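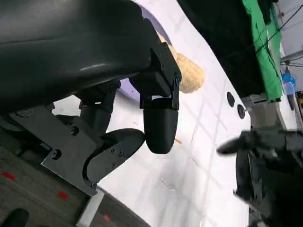

The savoury turnover depends upon its seam. A filling may be well seasoned and a pastry properly rested, yet if the edge parts in the oven the juices will run on to the tray, the base will soften and the inside will dry. Teaching in this area has long concentrated on the decorative crimp, which is the last stage of closing and the least important. The first stage is a plain press, made with something short, blunt and smooth. The rounded tip of the black finger pad in the photograph has the right outline for the purpose: there is no corner to cut the dough, and a curve of that kind spreads pressure outwards from the middle. The pad of the thumb does the same work in most domestic kitchens, and the end of a wooden spoon handle will serve for those with long nails.

The Dretmont School of Cookery revised its guidance on filled pastry in June, following a review of the short courses it offers to home cooks. The revised notes cover shortcrust, hot water crust and the softer oil-based doughs used for empanadas. They give considerable attention to the condition of the pastry before it is filled. Shortcrust should rest in a cool place for 60 minutes, wrapped, and should then be left out until it can be bent without cracking. Pastry which is too cold will not join to itself, however firmly it is pressed. Pastry which is too warm will join readily and then slump.

Rolling is to be done in one direction, with a quarter turn between strokes. Flour is used sparingly, and any surplus is brushed away before cutting. A dry film of flour along the margin is among the most frequent causes of an open seam, and it is easily missed on a pale worktop. For a large turnover to be shared at table, the school recommends a 23 cm round cut against a plate or a tin base. Smaller rounds are suitable for packed lunches and require the same width of clear margin.

The filling must be cold. Steam from a warm filling begins to loosen the fat in the pastry at once, and no amount of crimping will recover the position. Cooked onion, leek and mushroom should be spread on a tray to cool and then drained in a sieve. Raw fillings of the traditional kind, in which beef and potato are cut small and cooked within the crust, need no draining but should be seasoned at the last moment so that the salt does not draw out water.

The margin is moistened with cold water or with beaten egg. The school now prefers water for the join and egg for the outer glaze. Egg sets quickly, and cooks who are slow to fold may find that it has begun to dry before the two edges meet. Only the lower edge is moistened. The upper half is brought over the filling without stretching, and the air is eased out with the side of the hand, working from the fold towards the rim.

Pressing then begins at the centre of the curve and proceeds to each end in turn. Cooks who start at one end commonly finish with a pocket of air at the other. Once the whole seam has been pressed, it may be crimped by hand, marked with a fork or rolled over in the rope pattern. Two small vents are cut in the top.

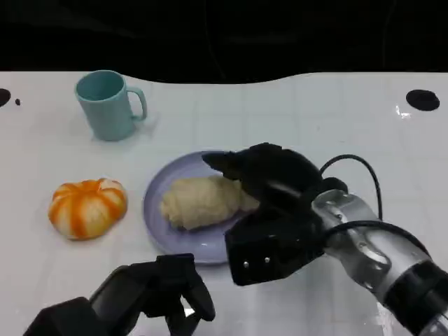 Milagros Pacheco takes a different view of the fork. In her experience at the Castillo bakery, the tines weaken the join wherever they go through to the tray, and she has asked that the rope pattern be taught first, to beginners as well as to the more advanced classes. It is slower to learn, she concedes, but a cook who has mastered it "will never go back to marking the edge like a biscuit".

The school has not adopted this recommendation in full. Its notes retain the fork for shortcrust, on the understanding that the tines are floured and applied lightly, and prescribe the rope for oil-based doughs. At Stadik, where hot water crust makes up the greater part of the daily bake, neither method is used. The edges there are pinched upright and trimmed with scissors.

Before baking, the finished turnovers are chilled for a further 20 minutes. They should go into a fully heated oven, on a tray that has been heated with it, and the temperature may be lowered once the pastry has begun to colour. Meat fillings must be piping hot throughout before they are served.

Turnovers may also be frozen unbaked, in a single layer, and wrapped when firm. They are glazed after freezing and baked from frozen, with additional time allowed for the centre. A vent which has closed in the freezer should be opened again with the point of a knife.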